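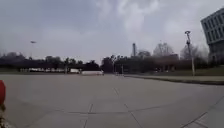

PAVEMENT CHORE READINESS CHECK: ETHOLM LOT

Task under review: unattended sweeping and litter pickup on open concrete
Checked by: Ezequiel Ocampo
Reviewed by: Sarita Nishad
Month: July

Ratings: P = pass, C = pass with comment, F = fail, N = not tested

1. Surface
1.1 Slab faces flat enough for a rigid brush head: P
1.2 Expansion joints crossable at working speed: C
Comment: Joints run in several directions across the lot. Crossing square is fine. On a shallow angle the front caster tracks the joint and the heading drifts. Limit raised to 6 degrees before the stop triggers.
1.3 Stains told apart from debris: F
Comment: 19 false pickups in 124 attempts, nearly all on mottled patches. A person with a broom does not stop for these. Same fault as at Covden.

2. Edges
2.1 Curb line detected: P
2.2 Grass excluded from sweep area: C
Comment: Curb is low. Detection is reliable up close, poor at long range under flat light. Keep the taught boundary in the map as backup.
2.3 Sweeping tight to curb: F
Comment: Leaves a strip about a hand wide. Finish by hand.

3. Localization
3.1 Position held in middle of lot: C
Comment: Few nearby features. Light poles, the chimney and the multi-story building are the usable references. Trees should be masked out; the bare ones will not match once in leaf.
3.2 Position held near grass strip: P

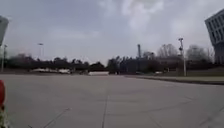

Item 3.2. Pavement, curb and tall pole at the grass strip.

4. Pickup
4.1 Cans and bottles: P
4.2 Flat paper on concrete: F
Comment: Fingers skid. Suction not fitted.
4.3 Wet leaves: N

5. Stop and recovery
5.1 Emergency stop by remote: P
5.2 Stops for person walking across path: P
5.3 Restarts without operator: F
Comment: Needs a manual reset every time. R. Sutcliffe to confirm whether the Quintela firmware changes this.

Result: not ready for unattended use. Supervised sweeping of the open area is acceptable. Litter pickup stays a manual job. Repeat 1.3 and 4.2 after the next gripper change.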